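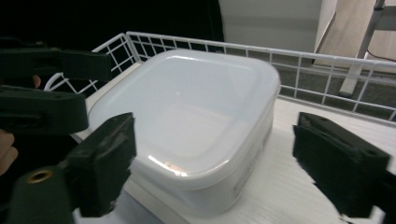

Auður Frandsen asked after the last inspection whether the shared kitchen at Sturden really needs a cold storage check every month. It does. The fridges are used by three tenants, and food left by one is usually thrown out by another, or not thrown out at all. Her other point, that the old form had no room for comments, has been taken up below.

Sturden Shared Kitchen
Monthly food storage and fire safety checklist, November

1. Refrigerator A, temperature at or below 40 F
OK. Read at the middle shelf with the door closed beforehand.

2. Refrigerator B, temperature at or below 40 F
Not OK. Read 44 F in the morning and 43 F after lunch. Door gasket is split at the lower hinge. Skoryk has been called. Until it is fixed, no meat, fish or dairy in B.

3. Freezer at or below 0 F
OK. Ice build-up on the left wall, defrost before next inspection.

4. All stored food covered, named and dated
Partly. 4 containers had no date and were discarded. Masking tape and a marker are kept on top of Refrigerator A. 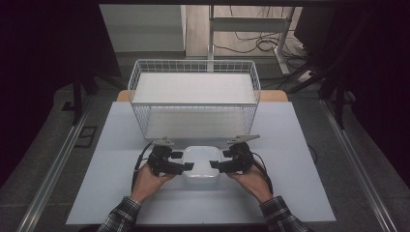
A comment left on the draft by Jonitz reads: we date our food by the day it was cooked, the Skamura people date theirs by the day it should be thrown out, so which one counts? The day it was cooked counts. Tenants who also want a discard date should write it on a second line, marked "use by."

5. Raw food stored below ready-to-eat food
OK in A. Corrected on the spot in B.

6. Dry goods off the floor, at least 6 inches
Not OK. Two sacks of flour on the pantry floor, moved to the lower shelf. No sign of pests. Bait stations checked, dates current.

7. Containers and lids free of cracks
Partly. 11 lids discarded. Lids that no longer snap shut should go in the trash and not back in the drawer. 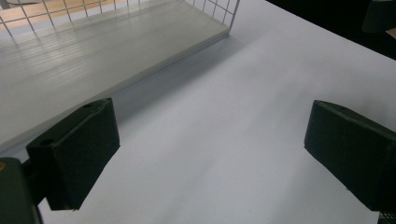

8. Shelves and baskets clean and free of rust
OK, except the bottom rack in the pantry. The coating is gone at two corners. Replace.

9. Handwashing sink clear, with soap and paper towels
Not OK. Soap empty, refilled. A stockpot was soaking in the sink. This was also written up last month. Pots go in the three-bay sink only.

10. Hot water at handwashing sink at least 100 F
OK after running for 20 seconds.

11. Fire extinguisher charged, tagged and not blocked
OK. A mop bucket stood near it but did not block it.
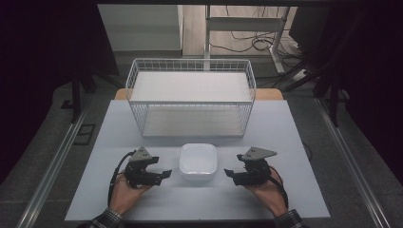 12. Hood filters in place and clean
Partly. Second filter from the left is greasy. To be run through the dishwasher this week.

13. Exit door opens freely from inside
OK.

14. First aid kit complete
Burn gel and blue bandages missing. Ordered.

Items 2, 8 and 14 stay open. Item 9 will be checked again without notice.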